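Why Do Street Lights Look Like Stars?

Print this page | E-mail this page

Have you ever gone for a walk after tea, when the sky has turned quite black, and wondered why a lamp seems to have long, pointy arms?

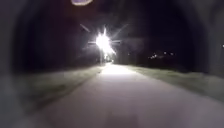 By Saimi Heinonen, Orkham

The lamp isn't really star-shaped, of course! Very bright light gets bent and spread a little on its way into a camera (or into your own eye), and it comes out as rays. Look how the grass keeps only a bit of its green colour, too. Our eyes need plenty of light to see colour well.

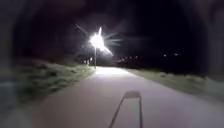 Words: Saimi Heinonen

Now find the whitish patch on the path. Light spreads out as it travels, so the ground near a lamp gets the biggest share and the ground farther off has to make do with less. Next time you're out with a grown-up, see where your own shadow is longest.

Print | E-mail to a friend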